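Emprego e colaborações > Limpeza e arrumação
Imprimir | Enviar por e-mail

Auxiliar de preparação de sacos e têxteis – Zokham, armazém de Esdale

Publicado em 26/04/2011

A Zokham procura 2 pessoas para a secção de têxteis do armazém de Esdale. O trabalho consiste em esvaziar, verificar e voltar a arrumar os sacos e bolsas de tecido usados pelas equipas de limpeza, com os respetivos panos.
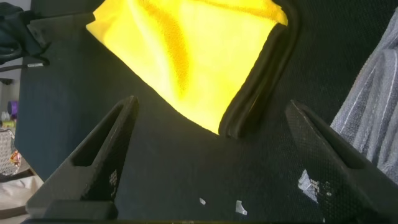
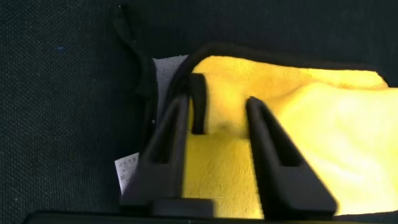 Pano amarelo e tecido escuro, nas duas fotografias.

Funções

O auxiliar recebe os sacos no balcão de entrada e retira tudo o que trazem dentro. Os panos são separados por cor e por estado. Os amarelos seguem para um cesto próprio e não se misturam com os restantes, nem antes nem depois da lavagem.

Com o saco vazio, passa-se a mão pelo interior, incluindo cantos e costuras, e retiram-se fiapos, papéis e restos de linha. As etiquetas cosidas ficam no lugar. As etiquetas soltas vão para a caixa da secretária e são vistas no fim do turno. Verificam-se ainda as alças e o debrum da abertura – um saco com o debrum descosido sai do circuito e vai para a costura.

Na arrumação, os panos entram dobrados em quatro, com a dobra virada para a abertura. O saco fecha-se sem forçar. A secção tem em circulação 824 sacos, distribuídos pelos contratos Jitaru e Wirolgate, e cada contrato tem a sua estante.

Fora das horas de entrega, o auxiliar ajuda a dobrar toalhas e roupa de trabalho e mantém a bancada limpa.

Requisitos

Escolaridade obrigatória. Não se exige experiência, embora seja valorizada a passagem por lavandaria, costura ou rouparia de hotel. O trabalho é feito de pé durante a maior parte do turno. É necessário distinguir bem as cores e ler etiquetas pequenas (com óculos, se for o caso). Quem tiver alergia a pó de têxteis deve indicá-lo na candidatura.

Condições

Contrato até ao fim de outubro, com possibilidade de renovação. Turno da manhã, com pausa paga. Os primeiros 3 dias são de formação na bancada e contam como dias de trabalho. A remuneração base é de 1000 euros brutos por mês, a que acresce o subsídio de refeição. A farda é fornecida pela empresa, o calçado não.

Candidaturas

Enviar currículo de uma página ou entregá-lo em mão na receção do armazém, ao cuidado de Azucena Olvera, com a indicação «Têxteis – Esdale». Não são aceites candidaturas por telefone. Os candidatos selecionados fazem uma prova prática curta, que consiste em esvaziar e arrumar um saco completo. Os restantes recebem resposta por escrito.

Partilhas: 3 | Comentários: 0
Imprimir | Enviar por e-mail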